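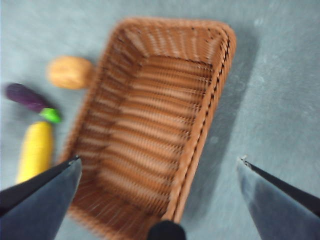

I get asked about play-shop baskets more than anything else on this site, so I've finally put the answers in one place. I'm Bontu, I run the toy corner at Pratlow playgroup and I've been filling, emptying, washing and mending little wicker baskets for 11 years now. My favourite kind is the plain rectangular one with a fat braided rim and sides that slope in to a flat woven floor, and it looks best to me when it's empty with the toy food sitting on the table next to it, ready to go in. Anything I've missed, drop me a line!

Why wicker? Wouldn't a plastic tub be easier?
Easier to wipe, yes, I'll give you that. But children love the feel of wicker (and the creak of it) and they treat it like proper shopping. We had plastic tubs before and they mostly ended up on heads. I do still keep a tub for the sand toys.

What size should I buy?
Smaller than you think. If a three-year-old can't get both hands on the rim and see over the top of it, it's too big. Take the child to the shop with you if you can, or failing that take a toy loaf and see how it sits. I once ordered a lovely big one from Zodari without reading the measurements and it's now where I keep my knitting.

Handles or no handles?
No handles for the table, handles for the shop. The hooped sort get in the way when small people are trying to post things in from above, and the handle is always the first bit to go. A good thick rim is plenty to hold on to.
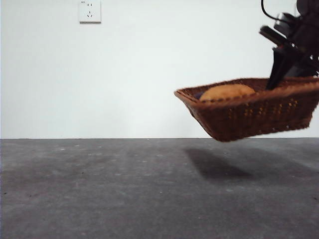 What do you put in first?
Big round things at the bottom, buns and loaves and so on, then the little bits tucked in beside them. Not that any child has ever followed this! Tsegereda, who does our Skomitside sessions, plays it as a memory game: everyone names what's gone in before they're allowed to add the next thing. It keeps them going for ages and it's surprisingly hard for the grown-ups.

Is it better to have lots of play food or just a bit?
Just a bit, swapped often. I put out a few pieces at a time and keep the rest in a drawer, and when the drawer ones come back out they're greeted like long-lost friends. Bread of some sort stays out all year round in ours. Everything else takes its turn.

How do I clean a wicker basket?
Take it outside, turn it upside down and give it a good smack. You'll be amazed what comes out. After that I go over it with a dry pastry brush, working along the weave, and then a cloth wrung out in warm water with the tiniest drop of washing-up liquid. Don't leave it to soak. Dry it somewhere airy but away from the radiator, or it goes brittle and starts snapping at the corners.

One of the strands has popped out. Is it finished?
Probably not! Dampen the loose end, leave it ten minutes to soften, then tuck it back under the nearest upright with a blunt needle. If it's snapped and left a spike, snip it flush and rub it with fine sandpaper. Run your palm round the inside of the rim every so often too, that's where the scratchy bits hide. If the rim itself has started unravelling I'd retire it from toy duty and put a plant in it.
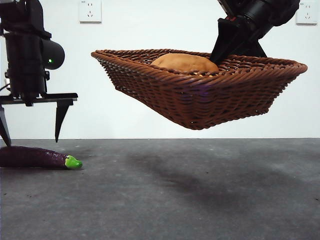
Can I lift it when it's full?
With play food in it, of course, it weighs next to nothing. Hold it by the rim and try to keep it fairly level, especially if it's a shallow one, or the round things will roll to one end and hop out. For real potatoes I'd use something sturdier and put a hand underneath.

Where do the vegetables go? I can never keep a set together.
Under the sofa, in my experience. The long ones are the worst for wandering off. I've given up on sets and just top up from jumble sales, so our greengrocer's is a bit of a mixture, and the children couldn't care less. Adanech Teshome knitted us some replacement carrots one winter and they're more popular than the shop-bought ones.

Do you sell baskets?
No, sorry, I only talk about them. The Mersha stall at the June fair usually has a stack, and they don't mind you having a good rummage.

Last updated 26/04/2020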